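Chapter 5
Shelves, Faces and Fronts: How Packaged Food Is Put on Display

In this chapter
What a facing is, and why stores pay for it
Upright, flat or leaning: three ways to stand a soft package
What the evidence says about neat shelves, and what it doesn't say
Running a small display trial of your own

Walk into any grocery store and somebody will tell you that the shelf is doing the selling. You will hear that eye level is buy level, that customers read from left to right, that a gap on the shelf costs money every minute it stays open. Trainers repeat these lines with great confidence. Ask where they come from and the confidence usually drains away. One manager heard it from another manager, who heard it from a supplier, who had a new display rack to sell.

This chapter takes a slower route. We will look at one ordinary product, dried pasta in a soft package, and ask what can fairly be claimed about the way it is set out. Pasta is a good choice for the purpose. It keeps well and comes in dozens of shapes, and it is sold in a kind of package that will not stand up straight when you want it to.

The facing

A facing is one package width at the front of a shelf. If a shopper can see four packages of the same pasta side by side, that pasta has four facings, however many more are lined up behind them. Suppliers care a great deal about this number. They argue that doubling the facings lifts sales, and they will bring you charts.

Read the charts carefully. A product is often given more facings after it has started to sell well, so the line on the chart may be going up for reasons that have little to do with the shelf. When Duarte Pacheco ran the dry goods section of a store in Bragança, he was shown a chart from a distributor called Karkier that credited an extra facing with a large jump in pasta sales. The same weeks had included a price cut. The chart did not mention it. Pacheco kept the chart and used it for years to train new staff, though hardly in the way Karkier had hoped.

Stiff boxes and soft packages

A box has six flat sides and will stand on nearly any of them. A soft package behaves differently. The pasta inside shifts, the bottom rounds out, and the package tips forward or slides down until it is lying on its back with the label pointing at the ceiling. Stores deal with this in several ways, none of them perfect.

Packing tightly is the cheapest. Each package holds up its neighbors, at least until the first few are sold. Laying the packages flat and stacking them is stable, but the shopper sees mostly the ends. A sloping rack takes a middle path: the package leans back against a board, its lower end rests on an edge, and the front stays in view.

Rack makers like to present the sloping board as a solved problem. Kanow, which sells a tabletop model, once promised "a perfect face every time." A lean does help, but a package can still lean sideways, and it can still be put back the wrong way around, so that the shopper is offered the cooking directions or the nutrition panel. A board can't turn a package over.

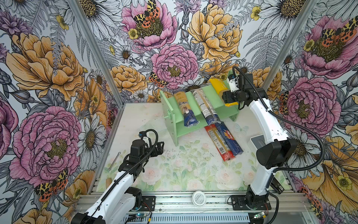 Figure 5.1. Pasta packages on a mint-green rack. Photo: Watora picture collection.

Compare the two packages leaning on the rack in Figure 5.1. One shows a golden-tan upper half with dark lettering and a small illustration on its blue band. The other shows small black print of the nutrition-label kind on white and clear wrapping. Both are held up at a slant with their blue ends at the lower edge, so on the narrow question of support the rack is doing its job. Whether they make a good display is a separate matter. Many trade guides would mark the second package as a mistake without asking if any shopper minds, and some shoppers do want to read that panel.

The two packages lying crossed on the tabletop raise a different question. Would you count them as part of the display? A strict shelf audit would leave them out. A customer might reach for them first, as they are nearer. Keep this in mind whenever you are handed an audit score: it measures what the auditor decided to count.

Before you read on

Visit a store near you and find the dried pasta. Write down how the soft packages are supported and how many show their fronts. Go back at a busier hour and do it again. Keep both sets of notes, including anything that spoils the pattern you expected, as you will need them for the trial in Section 5.4.

5.1 Where the eye-level rule comes from

The eye-level rule assumes that we know whose eyes are meant. Shoppers differ in height, some use wheelchairs, and a good many are pushing a cart and looking at a list. We begin with what the rule predicts for a single shelf, and then look at how often the prediction has been put to a fair test.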